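Drying notebook, Purby cabinet
Sep 25, 2022

Second run on carrots since the baffle was moved. The June run dried well at the back and badly at the front, so the question today is whether the baffle has evened it out. Coins again, same cutter setting as June, blanched, no salt. 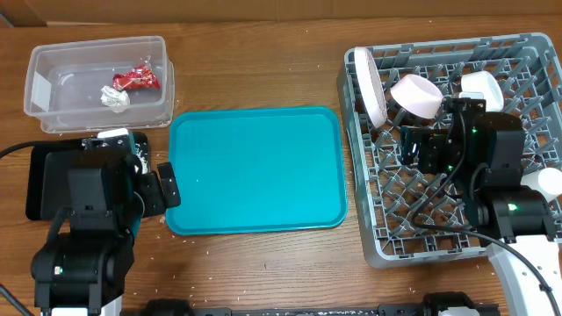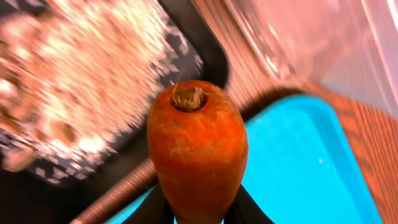 Table with the turquoise tray; carrot, peeled, stem end.

Prep

Peeled, topped and tailed, cut into coins. Thin ends kept out and put in the stock bag. They go hard long before the rest and make the whole batch look further on than it is.

Blanched in two lots. Second lot sat in the colander longer while I looked for the lid of the scale, so it may have gone in a bit drier on the surface. Patted both with tea towels. Loaded weight after patting, all shelves together, without shelves: 2,029 g.

Loading: one layer, coins not touching if possible. On the lowest shelf they were touching in places. I left it, the alternative was to hold some back and change the load.

Cabinet

Warmed up empty with the door shut and the vent half open. Fan on the Monus controller, setting 2 throughout. The controller still shows the wrong thing for the first minute after it is switched on, then settles. Fuad thinks it is the probe lead and not the box. He has wiggled the lead and got it to jump, which I would call good evidence. New lead to be ordered from Edetti along with the door seal.

Baffle is now fixed one slot further forward. It no longer rattles. There is a gap down the left side that wasn't there in June, wide enough to get a finger in. I put aluminium tape over it. The tape was still stuck at the end of the run but the edge had lifted, so it will not do as a permanent fix.

Shelves are the old mesh ones. One has a sagging corner and has to go in at the bottom, otherwise the shelf below can't slide out past it. Marked it with a loop of string.

Run

Door opened once, halfway, to swap front and back on the top shelf only. The other shelves were left as loaded so that we could see the difference. In June we swapped everything and then couldn't say which part of the cabinet had been slow.

Smell at the halfway opening was sweet and slightly cooked. More cooked than I like. Top shelf felt leathery at the edges of the coins and soft in the middle. Bottom shelf still felt wet.

Condensation on the inside of the door glass for the first part of the run, gone by the time I opened up. Vent opened fully after that and left open.

Stopped at 6 hours. Not dry by then and not meant to be, this is the first stage only. Weight out: 1,479 g. So 550 g of water gone, a bit over a quarter of the load. I had hoped for more. June lost more in the same time, but June was a smaller load and a drier day, and we had the back door of the workshop open. I don't think the two can be set side by side.

Front and back

Bottom shelf: front and back the same as far as I can tell by bending and tearing.
Middle shelf: front slightly behind the back. Much less than in June.
Top shelf (swapped): even, as expected, tells us nothing about the baffle.

So the baffle has helped. What we have now is a difference between top and bottom, which was probably there before and hidden by the other problem. Warm air goes up the back, crosses the top shelf first and arrives at the bottom cool and damp. Fuad wants to try the inlet low down, as on the cabinet at Tarar. I would like to try the cheap thing first: fewer coins on the bottom shelf, and turn the shelf order round at halfway.

Note on the Tarar cabinet for whoever reads this later. It has the inlet at the bottom and a chimney, and it does dry evenly, but it is taller than ours and it is used for apples and herbs. Nobody there has put a full load of blanched carrot in it. I would not rebuild ours on the strength of it.

Colour

Good. No browning on the faces. A few coins have a pale bloom on the surface, more on those that sat longer in the colander. June had the same bloom on the unblanched control. It disappears when the coins are soaked, so it is a matter of looks only. Might try a shorter wait between water and shelf.

Cores: some coins have split between core and outer ring. All from the thicker end. The outer part seems to shrink first and pull away. If it gets worse in the second stage, cut the thick ends in half moons.

Second stage

Coins left in the cabinet overnight with the heat off and the fan running. Fuad will start the second stage in the morning, same fan setting, heat one mark lower. Stop when a coin from the middle shelf snaps cold. Let it cool on the bench before testing, a warm one will always bend.

Weigh each shelf separately this time, please. I weighed everything together out of habit and then had only bending and tearing to go on for the shelf comparison. Shelf weights empty are written inside the cupboard door. The one with the string loop has been repaired since they were written, so weigh that one again.

Jars: the ones on the top rack are washed but the lids are from two different sets and some don't seat. Try each lid before filling. Leave the jars half full for the first week and shake them daily, and if anything sticks to the glass the lot goes back in the cabinet.

To do
- Probe lead and door seal, Edetti
- Proper strip for the gap beside the baffle, sheet offcut and two screws
- Reweigh the string shelf
- Ask Tarar what thickness they cut at
- Blade on the cutter is dull on one side, coins are coming out slightly wedge-shaped
- Move the colander hook nearer the sink

Soaking test once the second stage is jarred. Cold water and hot water, side by side, from the same shelf.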